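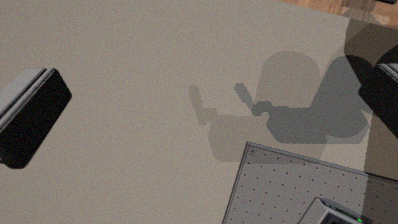
Monday, after lunch

Opened the second crock of rye starter and it smells like nail varnish again, so I'm back to fiddling with the feeding schedule. Tadeusz Wieczorek thinks I'm letting it go too long overnight and he's probably right (he usually is about rye, annoyingly). Tonight it gets fed at nine and goes on the lower shelf, away from the oven.

Flour: we're out of the Zawadzka medium rye. Opened the sack from Plelbridge instead and it drinks a lot more water. 561 g flour with my usual water gave me something like wet cement – I could have stood the spoon up in it. Added another 178 g water and then it behaved. Whoever mixes next, please start with the higher number!

Baked 2 loaves off the old batch anyway. The crust is great, but the crumb is gummy at the bottom, same as last time. I cut the first one while it was still warm, which was dumb, so don't trust my notes on that one. The other is wrapped in a towel and nobody touches it until tomorrow morning.

Still to do: scrub the crocks, call Josis about the caraway, find out who took the long thermometer. Also I'd like to try the scald Tadeusz talked about, the one with malt, but only once the starter stops sulking.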